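Brondar Manipulation Study
Minutes of the Technical Review Meeting
Held in the second-floor meeting room, Drarnemton, April, 10:00 a.m.

Present: the study lead, two members of the learning group, the data manager, one representative of the Brostach site and the recording secretary.

1. Minutes of the previous meeting
The minutes were approved with one correction. Under item 4, "training set" should read "validation set."

2. Floor clearing task: collection

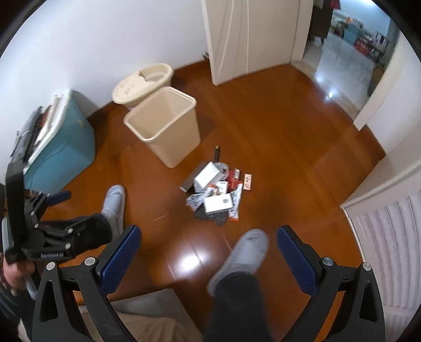
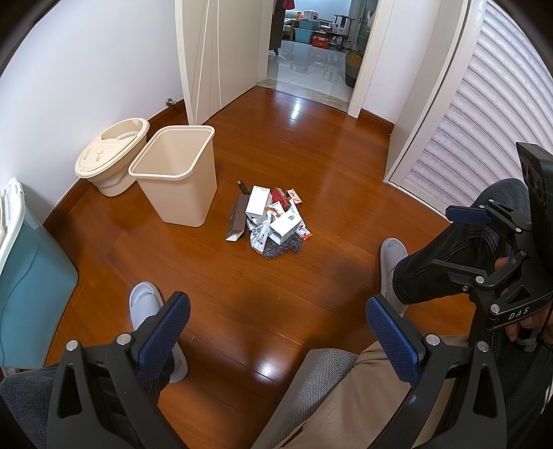
Floor clearing task, mixed items with bin, two hand-held grippers.

The data manager reported that the collection for this task is closed. The set holds 3139 demonstrations, all made with paired hand-held grippers by seated operators. Of these, 200 were set aside before training and have not been opened by the learning group.

The Brostach representative asked whether the choice of items had been fixed in advance. The data manager replied that it had not. Operators were told to use ordinary household packaging and to change the arrangement between demonstrations. Boxes make up the largest share. Thin, flat items are fewer than the plan called for, and the shortfall will be stated in the report.

3. Results
The learning group presented the first comparison. Two policies were trained on the same demonstrations. Policy A received the view from one gripper only. Policy B received both views. Each was given the same starting arrangements on the two-arm bench at Drarnemton, and a trial was counted as a success only if every item was in the bin at the end.

Policy A cleared the floor in 35 percent of trials. Policy B did so in 57 percent. Most of the remaining failures under Policy B concerned items lying flat, which the fingers pushed along the floor without lifting.

The study lead noted that the two policies differ in size as well as in input, and that the gain cannot yet be credited to the second view alone. The learning group agreed. A third policy, equal in size to Policy B but with one view masked, will be trained before any figure is released outside the project.

There was some discussion of glare on polished floors. The Brostach representative believed it affected the estimate of finger position. The learning group had not tested this and preferred not to comment.

4. Labeling
It was agreed that the label "trash" be replaced by "item" in all task descriptions, as several operators had used it only for crumpled packaging. The data manager will make the change and keep a copy of the original labels.

5. Echevarría report
The draft is delayed until the masked-view result is available. Section 2 may be circulated now for comment.

6. Actions
Learning group: train and test the masked-view policy.
Data manager: revise labels; prepare a table of item types.
Brostach site: send notes on floor glare.

The meeting closed at 11:25 a.m.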